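Workplace Inspection Checklist with Comments
Site: Plulesmont, ground floor and lower store
Prepared for: Gosling Property Services
Inspection period: January 2022

Scope

Routine inspection of common areas, workrooms, kitchenette and exits. Plant room and roof access are covered by a separate checklist. Ratings are S (satisfactory), A (attention needed) and N (not assessed). Items rated A carry a comment and a target date where one was agreed on site.

1. Exits and paths of travel

1.1 Exit doors open from inside without a key — S
1.2 Exit signs lit — A
Rear corridor sign is dim on one side. Lamp to be replaced, then the fitting tested on battery.
1.3 Corridors clear to full width — A
Flattened cartons stacked outside the lower store. Clear width at the tightest point measured 105 cm. Cartons to go to the recycling cage.
1.4 Stair treads and nosings sound — S
1.5 Handrails fixed at both ends — A
Lower bracket on the store stairs has movement. Refix to solid backing. Do not use the old holes.

2. Fire equipment

2.1 Extinguishers mounted, tagged and in date — S
2.2 Fire blanket in kitchenette — S
Pull tabs hang clear of the shelf. Previous comment closed.
2.3 Smoke detectors free of dust and paint — A
Detector by the front office still has its dust cover on from the ceiling repaint. Remove cover and test the head.
2.4 Panel shows no faults — S
2.5 Evacuation plan displayed and current — A
Plan at the side entry shows the old layout of the lower store. Zotis holds the drawing file.

3. Electrical

3.1 Switchboard accessible, door closes — S
3.2 Circuit legend complete — A
Circuits for the workrooms are labelled in pencil only. Replace with a printed legend.
3.3 Safety switches tested by push button — S
3.4 Power boards not joined one to another — A
One instance in the front office, under the printer bench. Separated during the inspection. A second wall outlet is the lasting fix.
3.5 Leads free of cuts, kinks and exposed wire — S
3.6 Heaters have a working tip-over switch — N
Heaters were in storage. Assess in May before they are put back into use.

4. Workrooms and housekeeping

4.1 Work surfaces stable, no sharp edges — S
4.2 Food waste and shells kept in one place and removed daily — S
Waste goes to the lidded bins in the yard. Bins are to be lined. 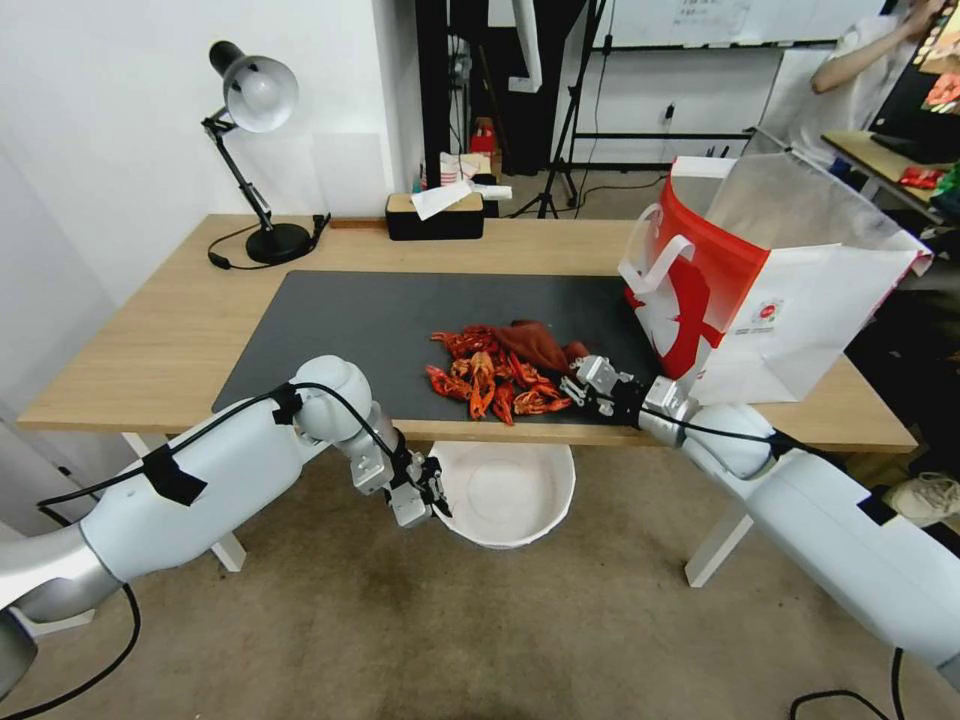

4.3 Floor level, no lifted edges or loose tiles — A
Vinyl join near the workroom door has lifted along a length of 35 cm. Tape is acceptable for the short term. Weld or replace before the floor is next sealed.
4.4 Floor cleaning signs available — S
4.5 Lighting even at bench height — S
4.6 Air vents clean and unblocked — A
Return grille has a heavy build-up of lint. Filter behind it was not sighted. The filter frame is held by four screws, two of them rounded off, so new screws are needed for the next service.
4.7 Window catches hold — A
Left-hand catch does not hold in wind. Same comment as last inspection.

5. Kitchenette and stores

5.1 Fridge at or below 5 °C — S
5.2 Hot water outlet labelled — S
5.3 Limit at the hand basin set to 50 °C or lower — S
5.4 Dry goods and packets stored off the floor in closed cupboards — A
Two open cartons on the floor of the lower store, against the outside wall. No sign of pests. Move to the second shelf.
5.5 Shelving fixed to wall — A
Tall unit by the door is free-standing. Fix at the top with two brackets.
5.6 Heavy items between knee and shoulder height — A
Boxes marked 20 kg are on the top shelf. Bring down to waist level and leave the top shelf for light stock.
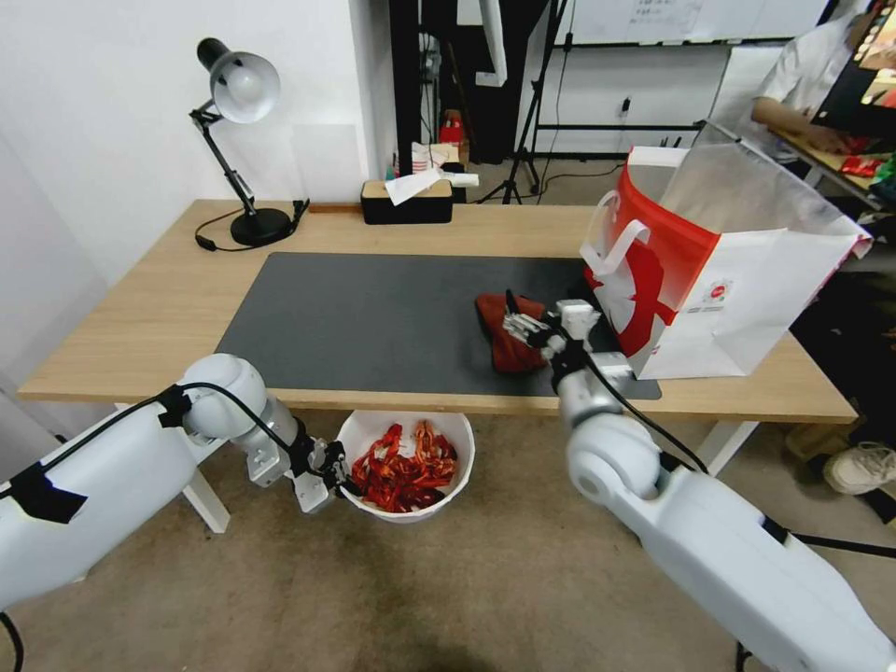

5.7 Step ladder rated for trade use, feet intact — S
5.8 Cleaning chemicals labelled and kept apart from food — A
One spray bottle has no label. Contents unknown, bottle removed for disposal. Data sheets for the Pimonby floor cleaner are in the folder but the folder is kept in the locked office — move it to the cleaner's cupboard.

6. First aid

6.1 Kit in marked location — S
6.2 Contents match list — A
Short of wound dressings and saline. Burn gel is out of date.
6.3 Contact numbers posted — S

Follow-up

Items 1.5, 2.3 and 5.5 are to be done first. Item 4.7 has been carried over once and should be quoted as a replacement catch. Photographs of completed work may be sent in place of a return visit, except for 1.5, where the handrail will be load-checked by hand on site. Item 3.6 stays open until the heaters are assessed.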